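Wednesday, November 11, 2020

Long day, but such a good one! Skerik called before breakfast to say the arts council has said yes to our winter lantern walk, with a grant of $600 toward paper and wire, and I danced around the kitchen in my socks. We still need the street permit for Arkgate – Delyth Probert is chasing it, bless her – and the walk itself has slipped to the second Saturday in December.

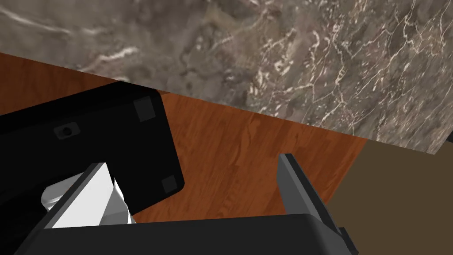

Gray marble with white veins, and the reddish-brown wood floor.

After lunch I sat down with the route map and moved the choir to the corner by the old Postma bakery, where the sound carries so nicely and people can spread out a little. We have nine lantern makers signed up now, and I'd love a couple more from the south side. Porch pickup for the kits, masks on, everybody waving through the window (I do miss the big messy workshops!).

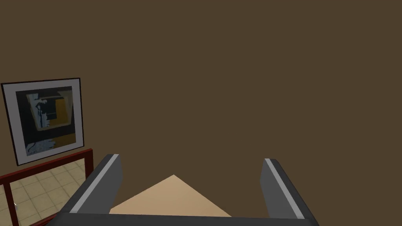 Ottilie Lanz wrote back this evening that the choir would gladly sing outdoors, but seven songs was too many for cold fingers and old knees, and could we please settle on four. Four it is. I must tell Delyth in the morning, and order the wire.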